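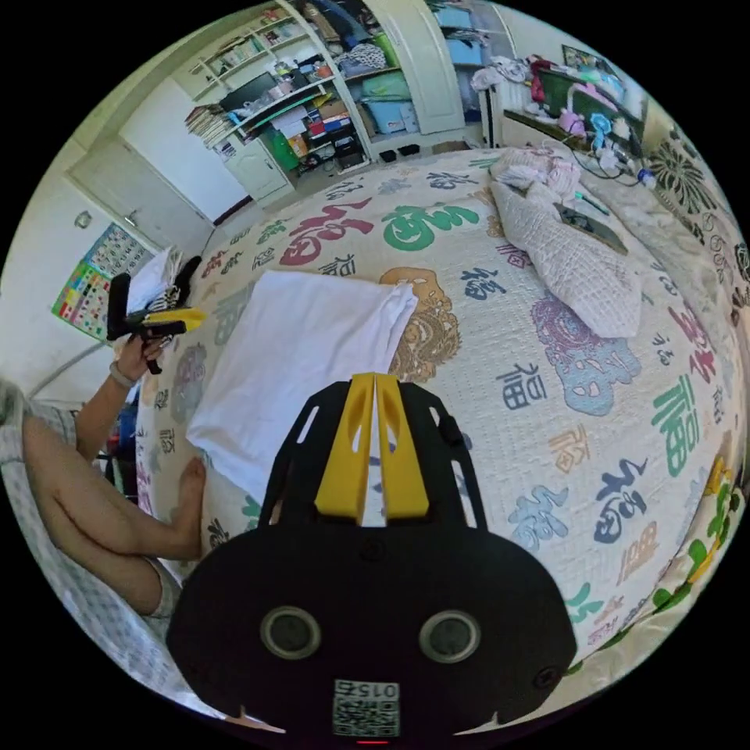 4. Before You Start a Home Shift

This section covers what changes for you, the member of staff, now that the bed-making and tidying module is trained by the people who used to do the tidying. If you have moved over from the linen floor at Weltis, you already know how a bed works. The grippers are the new part. You hold one in each hand, yellow fingers pointing away from you, and you do the job with those instead of your own fingers, which will feel at first like folding a pillowcase in oven mitts. A bed with a pillow, a bunched-up blanket and a busy spread covered in 福 characters is a perfectly good place to work. Please don't buy plain bedding on our account. Histow does not reimburse bedding, and Hooman Alipour has asked me to say so in writing.

4.1 Setting up

1. Read the number on the label of each gripper and enter both in the Skulier app. The label is upside down when you hold the gripper in the working position. We have raised this with the supplier.
2. Assign one gripper as left and one as right. Swapping them halfway through will not hurt you, but it will ruin the afternoon of whoever reviews the session.
3. Squeeze each handle slowly, all the way, 5 times. The fingers should close and open without catching.
4. Check the battery level in the app. Below 70 percent, charge before starting.
5. Choose a task from the list. "Other" is not a task.

Note: Watches and fitness bands may stay on. Loose bracelets should come off.

4.2 Working

1. Start with both grippers in view of each other and hold still until the app beeps.
2. Do the task at the speed you would use if you were paid by the hour, as you are.
3. If you drop something, pick it up with the gripper and carry on. Dropped items are useful to the people doing the training. Mahtab Azimi's early sessions were nearly all dropped items and are still spoken of warmly.
4. End the session in the app before you put the grippers down.
5. Rest for ten minutes after every third session, even if you feel fine. Your forearms will report the next morning.

Caution: Do not use the grippers on glassware, pets, hot drinks or colleagues.

Caution: Keep your hair and any drawstrings clear of the fingers. They close more firmly than they look.

4.3 What counts as work

This came up at the July meeting and took most of it. The answers we ended with:

Setup and charging are paid. Up to 70 sessions a week can be logged, and no one is expected to get near that. Failed sessions are paid at the same rate as good ones. Redoing a session because the app lost it is paid twice, a rule Donal Tully argued for at some length and has since made good use of.

You are not scored on how quickly you finish. The app does display a time, in large green type, and we have asked for it to be made smaller.

4.4 What happens to the old job

The fair question. The linen floor still runs two shifts, and the Ghorbani folding line takes flat sheets only. Fitted sheets remain with people, as they have defeated every machine we have tried and a fair number of the people. Staff who record from home keep their grade and their right to return to the floor, with 3 weeks' notice on either side. Babak Mazandarani keeps the list. Tell him in person or by email; he does not regard a message in the app as having been sent.

4.5 If something goes wrong

App does not find a gripper: turn both off, wait until the lights are out, and turn on the left one first.

Fingers stick: stop, switch off, wipe the hinge with a dry cloth. Lint is the usual culprit. Do not use cooking oil (see the revised deposit policy).

Sore wrist or hand: stop for the day and report it to Horácio Bastos. The day is still paid.

Anything else: continue to Section 5, Returns and Repairs.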